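Cell check, two-arm snack table, bay 7. August 1, 2019. Walked by A. Trummer, second pair of eyes F. Rüegg. Old sheet from April is void, use this one.

Marks: **OK** / **FIX** (can run, fix by next check) / **STOP** (don't run). Comments in plain words please, last time I had three lines nobody but the writer could read.

## 1. Before power

- [x] Lockout tag off, name on the board matches the person in the bay – **OK**
- [x] Base bolts, both arms, paint marks lined up – **OK**
- [x] Gripper fingers: no cracks, pads seated – **OK**. Left pad is the new Ortner one, a hair thicker. Fine for bread, check it on the cups.
- [ ] Floor marking complete on all sides – **FIX**. Tape worn through at the operator side. Fiorella has the roll.
- [x] Risk sheet in the binder, current revision – **OK**. Rev 2, signed Kuster.
- [ ] Wrist cables strain-relieved, slack within the limit – **FIX**. Slack okay with the arm high, too loose when it comes down to tray level. Want one more tie. Not so tight it pulls in a full wrist turn.

## 2. Stops and limits

- [x] E-stop reachable from where the operator stands, without leaning over the table – **OK**
- [x] E-stop pressed with arms moving, both arms stop – **OK**, done twice
- [x] Reset needs a separate action, arms do not restart on release – **OK**
- [x] Speed cap on while anyone is inside the tape – **OK**
- [x] Force limit, gripper – **OK**. Crushed one test roll at the old setting, went back down to the value on the card.
- [ ] Arm-to-arm clearance zone loaded – **FIX**. Zone is loaded but the file name is still the Lullidard job. Florian to rename so we dont load the wrong one some morning.
- [ ] Stop log up to date – **FIX**. Log counts 3,717 cycles since reset, paper sheet ends well before that. Liesl Zürcher is matching them up.

## 3. Table layout

House rule, same as at Henorness: every item has a place on the layout card. If it isn't on the card it isn't on the table.

- [x] Racks and stands steady when nudged – **OK**
- [x] Heavy or tall items not in the path between pick and tray – **OK**
- [x] Bottles upright in their rack, caps tight – **OK**. No loose bottles, ever. A spill near the cables is a STOP.
- [x] Foil containers stay in their basket, no loose foil – **OK**
- [x] Drop area clear before a pick starts – **OK**
- [ ] Personal things off the surface behind the table – **FIX**. Coats, bags, all of it goes in the lockers.
- [ ] Cables on the floor covered or run along the wall – **FIX**. Asked for covers in April. Asking again.

## 4. Food handling

- [x] Gripper pads wiped before first pick, wipe date on tag – **OK**
- [x] Open food picked first, wrapped goods after – **OK**
- [x] Dropped food goes in the bin, not back on the tray – **OK**
- [x] No oil or grease visible at wrist joints – **OK**
- [ ] Test food labeled NOT FOR EATING – **FIX**. Label fell off, someone will eat it. Print a bigger one.

## 5. Running check, arms live
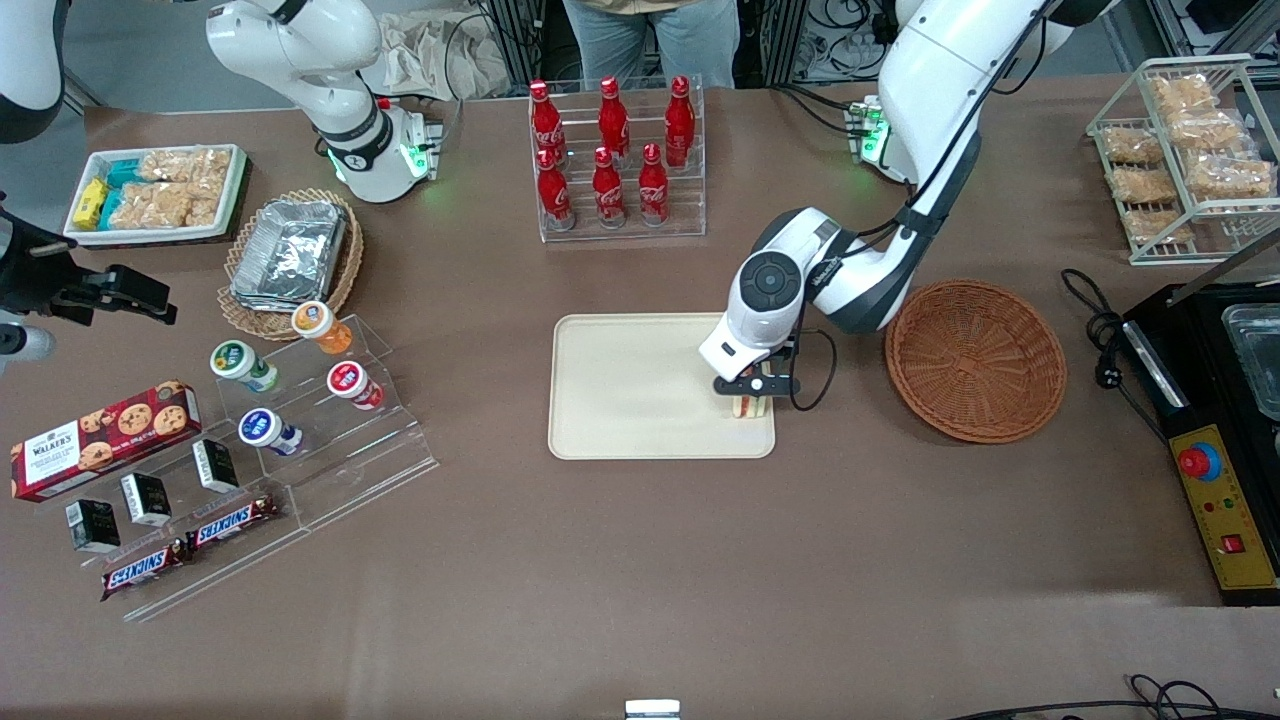 **Kalton Handling Group – Cell Safety**

Sandwich pick, low over the beige tray. What I look for at this point:

- [x] Grip holds, filling not squeezed out – **OK**
- [x] Gripper stays level over the tray, no tilt in this pose – **OK**
- [ ] Wrist cable stays clear of the fingers – **FIX**. Loops down right beside the gripper in this pose. Same point as section 1, one tie should do it.
- [x] Other arm parked away from the tray during the pick – **OK**
- [x] Nobody reaches in over the table while an arm is moving – **OK**. Standing behind the bottle rack is allowed, hands stay back.
- [x] Stop button free, nothing stacked in front of it – **OK**
- [ ] Glass on top of the black unit – **FIX**. Move it or put it on the card. I'd move it.

## Result

No STOP items. Cell may run at capped speed. Full speed only after the cable tie and the floor covers are in and somebody other than me has looked at them – ask Theresia if Florian is out.

Recheck after roughly 183 cycles on the new pad, then go back to the normal interval. Write the count down on paper too.

Open with owner:

- cable tie, wrist: Florian
- tape and floor covers: Fiorella
- log match: Liesl
- food label: me, today
- layout card, add or remove the glass: Theresia decides

Sheet goes back in the binder behind the risk sheet, not in the drawer. Pen on a string is missing agian.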